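Folding and Caring for Knitwear: Your Questions

These are the questions that come in most often through the Cokura wardrobe pages. They cover folding, washing and storing soft tops, sweatshirts and light jumpers. If you want to know about coats or bedding, there are separate pages for those.

Do I need a table to fold on?

No. A bed is fine and most people use one. What matters is that the surface is flat and a bit bigger than the garment with both sleeves out. Pull the duvet right off first, as folding on top of one leaves creases you can't see until you pick the top up again. A fitted sheet is a good base if it is pulled tight at the corners.

A kitchen table works too, if it is clean and dry. Ironing boards are too narrow for anything with long sleeves.

Should a top be face up or face down?

Face down for the fold itself. The sleeves and sides then come in over the back, and when you turn the finished bundle over the front is smooth. If you find it easier to check for marks first, lay it face up, have a look, then flip it.

Which way round should it go on the bed?

Neckline away from you, hem towards you. You can then smooth from the collar down to the hem in one go, and you have the hem within reach for the last fold.
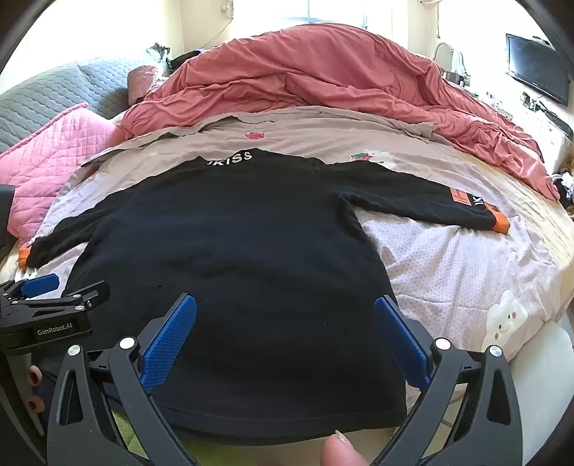
By the Cokura wardrobe pages team
Last updated 22/10/2024

Get the sleeves sorted before you touch the body. On a plain black top it is easy to lose track of where the sleeve ends and the side begins, but contrast cuffs like the orange ones on this shirt give you something to line up. Check that the hem has no gathers in it too. Folds left near the bottom edge get pressed in by the weight of whatever goes on top in the drawer.

What is the basic fold?

Lay the top face down and smooth it out. Bring one side in towards the middle, with the sleeve going across, then turn the sleeve back on itself so that it runs down towards the hem. Do the same on the other side. You should now have a long strip with straight edges. Fold the hem up to just short of the collar, then fold in half again if your drawer is shallow.

For a shelf, stop after the first upward fold. Fewer folds means fewer creases, and shelves usually have the depth for it.

How wide should the folded strip be?

It depends on the drawer. Ours are set up for the Briltholm insert, which has compartments 18 cm across, so we fold to slightly less than that. If you have no inserts, measure the drawer, divide it into equal columns and fold to fit. A piece of stiff card cut to the right width helps when you are starting out. Put it on the back of the top just under the collar and fold the sides in over it, then slide it out.

Can I fold over a print or a patch?

Lettering at the neck is not a problem because the neck stays flat in the basic fold. Sleeve patches are more awkward. A stiff patch, like a rubbery or heavily stitched one, will crack or curl if it is folded across the middle for months. Move the sleeve fold a little up or down so the crease falls on plain fabric. It makes the strip slightly uneven, which does no harm.

Never iron directly on a printed logo. Turn the garment inside out, or put a thin cotton cloth over it.

How do I get lint off a black top?

A sticky roller is the quickest. Do it while the top is laid out flat, front first and then back, and before you fold it. Soft, slightly fuzzy knits hold on to light flecks more than smooth cotton does, and they will need doing again after each wash.

If the same top comes out of the machine covered every time, look at what it is being washed with. Towels are the usual cause. Wash dark knits together, inside out, and clean the filter of the machine and the dryer. The Taipe rollers we stock come with 2 refills. Packing tape wrapped round your hand, sticky side out, does the same job.

Don't use a razor or a fabric shaver on lint. Those are for bobbles, and on a top that has none they only thin the fabric.

What temperature should I wash at?

Follow the label inside the garment. If the label has gone or can't be read, 30 degrees on a gentle cycle is safe for most sweatshirt fabrics. Wool is different and should be washed by hand or on a wool programme. Wash bright cuffs and trims separately the first time, or with a colour catcher sheet, in case the dye runs.

Can knitwear be hung instead?

Light sweatshirts can. Anything heavy will drop at the shoulders, and thin wire hangers leave points in the fabric that are hard to get out. If you are short of drawer space, fold the top lengthways and lay it over the bar of a trouser hanger.

Is it better to stack tops or stand them up?

Standing them on edge lets you see everything at once, and you can take one out without pulling the rest about. It works well in drawers and boxes. On open shelves, stack them — tops stood on edge with nothing at the side fall over.

Keep stacks low. If you have to lift more than a handful of tops to reach the bottom one, start a second stack.

How do I put winter tops away for the summer?

We do ours in April. Wash everything first, even things that look clean, and let them dry completely. A top that is slightly damp at the cuffs will smell by autumn. Use a cotton bag or a lidded box such as the Bultia underbed one, heaviest items at the bottom. Vacuum bags save space but flatten fuzzy knits, so we keep those for duvets.

My folded tops have creases when I take them out. What have I done wrong?

Probably the drawer is too full. Take a few things out and see if that helps. Light creases drop out if the top is hung in the bathroom while you have a shower.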